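Norkstead Learning Rooms
Progress report to the Drummond Fund
Grant strand: Furniture, Storage and Everyday Equipment
Report date: August 8, 2023
Prepared by: Selina Moser, Project Manager
Approved for submission by: Ravindra Kashyap, Head of Adult Services

1. Purpose of this report

This is the second of three reports required under the grant agreement. It covers the period from the end of January to the close of the summer term. It sets out what has been bought and installed, how the study tables are now being kept, the matters on which we have departed from the original plan, and the work still to be done before the final report.

Financial tables are submitted separately through the Fund's portal and are not repeated. Where a cost is mentioned it is to explain a decision.

2. Background

Members of the Fund will recall that the application arose from complaints made by learners at the Norkstead rooms over two successive years. The tables in the main study room dated from the building's previous use as a drawing office. Several had tops that had been scored and inked to the point where writing on a single sheet of paper was difficult. There was no agreed place for pencils, rulers or scissors, and tutors spent the opening part of many sessions finding them. Learners who came straight from work, and who had only the evening available to them, were the worst affected.

The grant was awarded to replace the tables, to provide storage for small items, and to establish a routine for clearing and resetting the room which did not depend on any one member of staff.

3. Tables

All tables in the main study room have now been replaced. The supplier, Flaltden Contract Furniture, delivered in two loads. The first load was accepted in full. In the second, one top had a chipped corner and was exchanged at no cost to the project.

The choice of surface took longer than we had allowed. Three samples were left out in the room for a fortnight: a white gloss, a mid grey and a plain beige. The white was rejected on account of glare under the ceiling lights in the evening. Opinion on the grey was mixed. The beige was preferred by most of those who left a comment, the usual reason being that a dropped pencil or an eraser could be found on it at once. Fiona Gourlay, who leads the literacy groups and has several learners with poor sight, had asked for a surface of this kind from the beginning, and her advice was followed.

The tops are wiped down at the end of each evening with a damp cloth and a mild detergent. Ink from ballpoint pens comes off with this treatment if it is dealt with the same day. Permanent marker does not, and markers have accordingly been moved to the tutors' cupboard.

4. Small items and their containers

The application proposed a fitted tray along the back edge of every table. On trial this was found to be unsatisfactory. The tray took up depth that learners needed for files and open books, and it collected sharpenings. With the Fund's agreement, given by letter in the spring, the trays were withdrawn and the money transferred to separate containers which can be lifted off and put away.

The containers in use are black and round, open at the top, and were bought from the Nadora catalogue range. Some were purchased with lids, and the lids have been put to use in their own right for paper clips and drawing pins. The black was chosen to stand out against the pale tops. Jerome Buenaventura, the evening supervisor, reports that a table can be checked from the doorway before locking up, which was not possible with the old furniture.

A total of 200 pencils was bought at the start of the period. These are ordinary yellow pencils, issued sharpened. Under the previous arrangement pencils were held in a single box on the tutor's desk and were handed out and collected one at a time. They are now set out at the tables before a session begins. We had expected losses to rise as a result and had made provision for a further order, but that order has not yet been needed.

The following guidance is fixed to the inside of the storage cupboard door:

Put one container on each table before learners arrive.
Check that pencils are sharpened. Blunt ones go in the box marked for sharpening.
At the end, clear the table top completely before wiping.
Pencils go back in the cupboard with their points all one way.
Report any damaged item in the room book.

Tutors were consulted on the wording in draft. The line about the direction of the points was added at the request of the Thursday group and has been kept.

5. The room in use

Use of the main study room has increased over the reporting period. A total of 92 learners were registered for courses held there in the summer term, and the room was also open for private study on two evenings a week. Private study had been suspended for most of the previous year on the ground that the room could not be reset in time for the following morning. The shorter clearing routine has made it possible to bring it back.

Comments in the room book have been mainly favourable. A learner on the bookkeeping course wrote that the new tables were "a pleasure to work at and big enough for the ledger and the calculator together". Another asked for softer pencils, and a small number have been added to the cupboard for the drawing class. There have been two complaints about the chairs, which did not form part of this grant. They have been passed to Mr Kashyap for consideration within the general building budget.

Tutors were asked at the end of term whether the time spent setting up had changed. All of those who replied said that it had fallen, though we did not ask them to keep timings and can offer the Fund no firm measurement. Mrs Gourlay's view was that the greatest difference lay in the start of the session -- learners sit down and begin, and do not have to wait for things to be passed along.

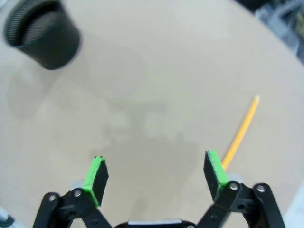
Yellow pencil and black container on one of the beige table tops.

6. Departures from the plan

The withdrawal of the fitted trays has been described in section 4. Two further changes should be recorded.

The application provided for a locked cabinet in the corridor. The fire officer's visit established that the corridor must be kept clear, and the cabinet has been placed inside the study room, to the left of the door. It is slightly narrower than the one first specified and one shelf fewer has been fitted.

The application also provided for printed labels on every item. Labels on the pencils came away in use and were discontinued. Labels on scissors, rulers and staplers have held well and will be continued.

7. Risks and difficulties

The main difficulty in the period was the gap between the two deliveries, during which old and new tables stood in the room together at slightly different heights. This was awkward for group work, and one class was moved upstairs until the second load arrived. Keir Guthrie, who manages the building, arranged the move and the disposal of the old tables. Several were taken by a local allotment society and the rest went for recycling.

A continuing risk is that the routine will lapse when new tutors start in the autumn. A short introduction to the room has been written into the induction for new staff, and Mr Buenaventura will be present for the first evening session of each course.

Sharpening remains a weak point. The single wall-mounted sharpener is worn and takes too much off the pencil. A replacement can be met from the remaining equipment money, up to £2000 of which is uncommitted, and we propose to buy two so that one can be fitted at each end of the room. The cost is small, and we do not understand it to need separate approval, but we would be glad of the Fund's confirmation.

8. Work before the final report

The smaller tutorial room is next. It will be given the same table tops and containers as the main room, so that items can be moved between the two without sorting. Measurements have been taken and Flaltden has supplied a quotation, which is held on file.

We also intend to repeat the learner survey at the end of the autumn term, using the same questions as before. The results will be included in the final report, together with the completed inventory and the signed acceptance notes for both deliveries.

The Fund's representative is welcome to visit during any session. Visits may be arranged through the project office, and evening sessions give the fullest view of how the room is used -- the daytime groups are smaller and tend to sit together near the windows.

Selina Moser
Project Manager, Norkstead Learning Rooms

Copies to: Ravindra Kashyap, Keir Guthrie, Fiona Gourlay, Jerome Buenaventura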